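Chapter 7
Surfaces and Finishes

What you will learn in this chapter

How the top layer of a piece of furniture affects its wear, its cleaning and its repair
How to tell figured grain from plain grain
How light changes the way a surface looks
What to ask a client before choosing a finish

Opening case: The front counter at Stanitz

Stanitz is a small stationery shop in Carndale. When Rochelle Mudgway took over the lease, she kept the shelves and the lighting and replaced only the front counter. The old one had been painted white. Pen marks, price sticker glue and coffee rings showed on it by the end of each day, and the paint had worn through where customers set down their bags.

She asked for something dark that looked like wood. Her designer, Kerstin Kohlhase, brought three samples to the shop and left them on the old counter from Monday until the following week. One was solid wood with an oil finish, one was a veneered board, and one was a laminate. All three were close in color. Mudgway and her staff used them as they would use the counter. They cut tape on them, stacked boxes on them and wiped them down at closing.

By the end of the trial the oiled sample had two dark spots where a wet cup had stood. The veneer had a small chip at one corner. The laminate had no marks that would not wipe off, but Mudgway thought it looked too shiny under the shop lights in the late afternoon. She chose the veneer, with a harder lacquer and a solid wood edge. We will return to her decision at the end of the chapter, when you will be asked whether you agree with it.

7.1 Grain and figure

People often use the word "grain" for anything they see on the face of a board. In this book, grain means the direction of the wood fibers. Figure means the pattern that shows on the surface. Figure depends on the growth rings, on the color of the wood and above all on how the log was cut.

A board cut flat across the rings tends to show ovals and pointed arches, called cathedrals. A board cut at a right angle to the rings tends to show straight, narrow lines. Printed laminates copy both patterns, and a good print is hard to tell from veneer at arm's length. Dark brown with a cathedral pattern is a common choice for tabletops.
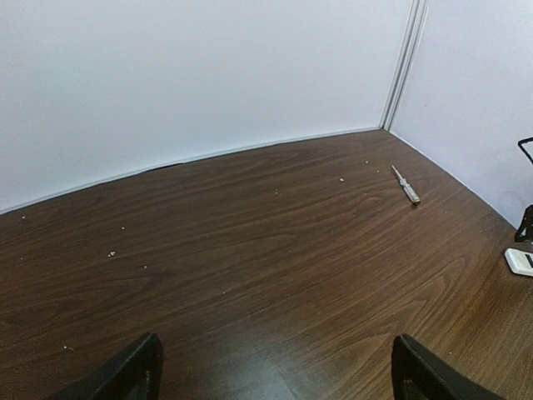 7.2 Sheen and light

Sheen is the amount of light a surface throws back in one direction. A matte finish scatters light and hides small scratches. A gloss finish gives a clear reflection and shows dust, fingerprints and fine scratches. Satin falls between the two and is the usual choice for desks and counters.

The same finish can look different at the near edge of a table and at the far edge. The angle between the eye, the surface and the light is not the same at both places. For this reason a sample should be laid flat at working height. A sample held up to the window tells you about its color but very little about its sheen.

The walls matter too. Pale walls send light back onto a dark top and can give it a slight tint. If the walls will be repainted, choose the paint first. 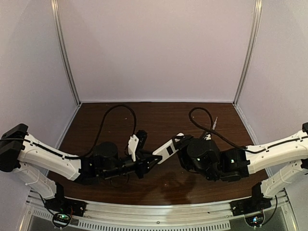 Dark tops also make a small room feel lower and heavier, and they show crumbs and paper dust more than a mid-brown does. Clients who have only seen a dark finish in a showroom may not expect this. Tell them before they order.

7.3 Questions for the client

A short talk at the start saves a good deal of rework. Ask at least the following.

What will be put down on the surface, and how hot or wet will it be?
Who will clean it, and with what product?
Where does the light come from at the time of day it is used most?
Will the edge be seen or leaned on?

Write the answers down and keep them with the order. Kohlhase's notes for Stanitz took up half a page, and the line about leaning on the edge was the one that led to solid wood there.

Key terms: grain, figure, cathedral, veneer, laminate, sheen, satin, lacquer, edge band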